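# 4 Lagerung und Umschlag von Kleinmengen

Wer zum ersten Mal ein Lager betritt, denkt meistens an Hochregale und Gabelstapler. In kleinen Betrieben sieht der Alltag anders aus. Dort wird der grösste Teil der Waren von Hand bewegt, in Kisten, Säcken, Eimern und Kartons, und oft weiss nur eine einzige Person, wo etwas liegt. Dieses Kapitel behandelt die Lagerung von solchen Kleinmengen. Es setzt voraus, dass Sie die Begriffe Bestand, Bedarf und Wiederbeschaffungszeit aus dem Kapitel 3 schon kennen.

Nach der Bearbeitung des Kapitels können Sie

- den Unterschied zwischen festem und freiem Lagerplatz erklären,
- ein passendes Gebinde für eine Ware auswählen und die Wahl begründen,
- den Meldebestand für einen Artikel berechnen,
- typische Fehler bei der Inventur erkennen.

## 4.1 Ein Betrieb als Einstieg

Die Firma Carretero verkauft Sämereien, Dünger und Zubehör für Gärtnereien. Sie führt 904 Artikel. Das Lager hat nur eine Halle und dazu einen trockenen Nebenraum für das Saatgut. Lange Zeit wurde jede Ware dort abgestellt, wo gerade Platz war. Im Frühjahr, wenn viele Bestellungen gleichzeitig kommen, mussten die Mitarbeiter deshalb oft lange suchen.

Frauke Hamann hat die Leitung des Lagers im November übernommen. Ihre erste Massnahme war sehr einfach: Sie liess für 22 Artikel, die fast jeden Tag gebraucht wurden, feste Plätze in der Nähe vom Packtisch einrichten. Alle anderen Artikel blieben vorläufig an ihrem Ort. Diese Reihenfolge ist für die Praxis wichtig. Ein Lager kann man selten auf einmal umbauen, weil der Verkauf in der Zwischenzeit weitergehen muss.

Die zweite Massnahme betraf die Gebinde. Bei Carretero wurden dieselben Dünger einmal im Sack, einmal im Karton und einmal in offenen Eimern gelagert. Ein Vergleich der Bestände war dadurch fast unmöglich.
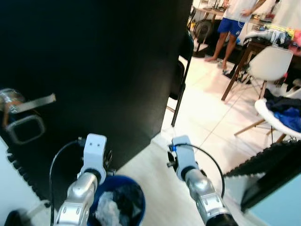 Unter einem Gebinde versteht man den Behälter zusammen mit der Menge, die er regelmässig enthält. Ein Eimer allein ist also noch kein Gebinde im Sinne dieses Buches. Erst wenn festgelegt wird, dass in einen Eimer immer zehn Kilogramm kommen, kann man mit ihm rechnen. Der Lagerist zählt dann Eimer und muss nicht mehr wiegen. Angebrochene Gebinde werden getrennt aufgestellt und als solche gekennzeichnet.

> **Merke:** Ein Gebinde wird durch Behälter und Füllmenge bestimmt. Fehlt eine von den beiden Angaben, darf es nicht in die Bestandsliste aufgenommen werden.

## 4.2 Fester und freier Lagerplatz

Bei der festen Platzvergabe gehört zu jedem Artikel ein bestimmter Platz, auch wenn dieser gerade leer ist. Der Vorteil ist die schnelle Orientierung. Der Nachteil ist der hohe Bedarf an Fläche, denn jeder Platz muss für den grössten erwarteten Bestand ausreichen.

Bei der freien Platzvergabe, die manchmal auch chaotische Lagerung genannt wird, kommt die Ware auf irgendeinen freien Platz. Das spart Fläche, verlangt aber eine sehr genaue Buchführung. Carretero verwendet dafür das Programm Sturnance, in dem jeder Platz eine Nummer hat. Wird eine Einlagerung nicht gebucht, gilt die Ware praktisch als verloren – auch wenn sie nur zwei Meter entfernt steht.

Viele Betriebe kombinieren beide Verfahren. Die häufig gebrauchten Artikel erhalten feste Plätze, der Rest wird frei eingelagert.

## 4.3 Der Meldebestand

Der Meldebestand ist diejenige Menge, bei welcher eine neue Bestellung ausgelöst werden muss. Man berechnet ihn nach der folgenden Formel:

**Meldebestand = Tagesverbrauch × Lieferzeit in Tagen + Sicherheitsbestand**

Nehmen wir an, dass von einer Sorte Pflanzetiketten täglich 100 Stück verbraucht werden. Der Lieferant Jiteck braucht sieben Tage, und als Sicherheitsbestand sind 200 Stück festgelegt. Der Meldebestand beträgt somit 900 Stück. Liegen noch 781 Stück im Regal, so ist die Bestellung bereits überfällig, und bei einer Verzögerung der Lieferung wird der Sicherheitsbestand angegriffen.

Die Formel geht von einem gleichmässigen Verbrauch aus. Bei Saisonwaren ist diese Annahme nicht erfüllt. Im Abschnitt 4.4 wird darum gezeigt, wie man den Tagesverbrauch für einzelne Monate getrennt ermittelt.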